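3.2 Garment preparation and wash procedure

Knitted cotton garments were bought from retail stock and stored flat for 7 days before the first wash. Each garment was then placed on a fabric-covered table and smoothed by hand from the centre outwards, without pulling at the hem or the side seams. Length was measured from the shoulder point at the neck to the hem, and width at the base of the armholes. Each distance was taken three times and the mean recorded. Garments with twisted side seams at purchase were kept in the sample, and the twist was noted separately so that later skew could be corrected for it.

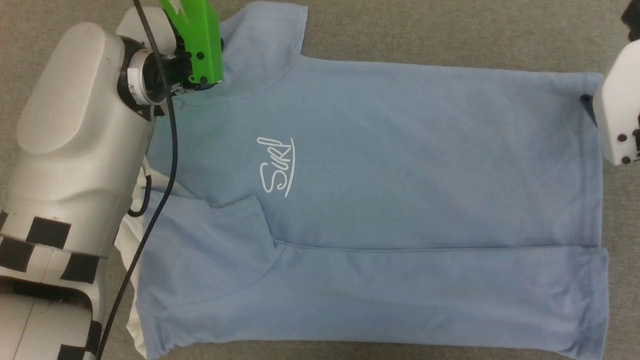

Figure 3. Short-sleeved t-shirt with a small chest print, on a grey fabric surface.

Washing followed the Edton domestic schedule, with the load made up to a constant dry mass using plain cotton ballast. The detergent was the Cloveck reference powder, dosed by mass. After the final spin, garments were divided between line drying and tumble drying. Both groups were left to rest indoors overnight before they were measured again. The cycle was repeated five times, giving 408 paired readings after incomplete records were removed.

Shrinkage was expressed as a percentage of the original dimension, with length and width treated separately. Most of the change in length occurred in the first cycle, in line with the relaxation of tension left by knitting and finishing. Width was less regular. The Durano trials reported a slight gain in width after line drying, and the same tendency was found in our line-dried group, although the spread between garments was large. Printed areas were excluded from the surface assessment, as the ink film limits movement of the loops beneath it and would bias the pilling grade. The Yordanov scale was used for all remaining areas.

Shares: 5 | Comments: 3
We use cookies to improve your reading experience. Accept | Settings
Contact | Copyright | Back to top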